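Galería: recogiendo ejemplos para Vavum

¡Hola otra vez! Como varios me habéis pedido ver algo más que tablas y gráficas, dejo por aquí un par de fotos de la mesa donde grabamos los ejemplos de Vavum, nuestro proyecto de aprendizaje para agarrar cosas pequeñas y redondas (que parecen fáciles hasta que ruedan).
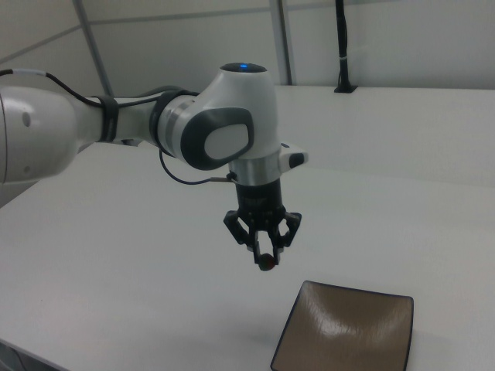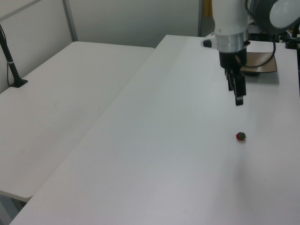
Brazo, pinza y bandeja marrón en la mesa blanca: en la primera, con la bolita entre los dedos; en la segunda, con la pinza abierta.

Os cuento un poco cómo vamos. Empezamos en febrero con 200 episodios, más que nada para ver si los datos se guardaban bien, y ya llevamos 2,696. De esos hemos descartado 573, casi todos de las primeras semanas, cuando yo todavía movía el brazo a tirones y paraba la grabación antes de tiempo. ¡Qué vergüenza repasarlos! Ahora hago tandas de 20 y luego un descanso, porque a partir de ahí me noto menos fino y los movimientos salen todos calcados.

Y justo eso es lo que no queremos: cambiamos el punto de partida del objeto cada vez, y también por dónde entra la pinza. Los agarres torpes que acaban bien me los quedo, que luego al modelo le vienen de maravilla para corregirse.

Las grabaciones pasan después por Stomeck, la herramienta con la que recortamos y etiquetamos (lenta, pero le tengo cariño). La siguiente galería será de Clernach, con piezas más blandas y bastante más lío con los cables.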